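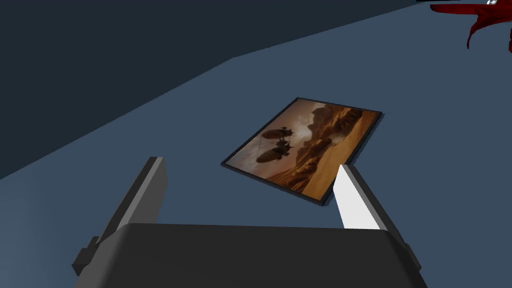 I caught up with the lead developer at Kaseck on a Friday, over a call that kept dropping out, to talk about Clament – the planner her team has been building for two-fingered grippers. I'd expected grasping to be the hard part. "Oh, grasping is fine," she laughed. "It's deciding when to close that eats my week!"

Flat things are her favorite headache. A picture frame lying on a table gives you hardly any edge to grab, so Clament throws out 1000 candidate poses, scores them all in simulation and keeps the best 9. "And then the controller hates 3 of those," she said, "and we argue about whose bug it is."

I asked why the wrist view matters so much (I'm a fixed-camera person, I'll admit it). She told me the fingers hide things right when you need them most. "You lose a corner behind a fingertip and the pose estimate starts to wander. We used to freeze it. Now we let it drift a little and pull it back."

That change went in back in February, and replanning now takes almost 20 milliseconds. She'd like it faster, of course. Next up is the replay viewer, which she described as "held together with string" – she wants to rewrite it before anyone else at Kaseck has to open it.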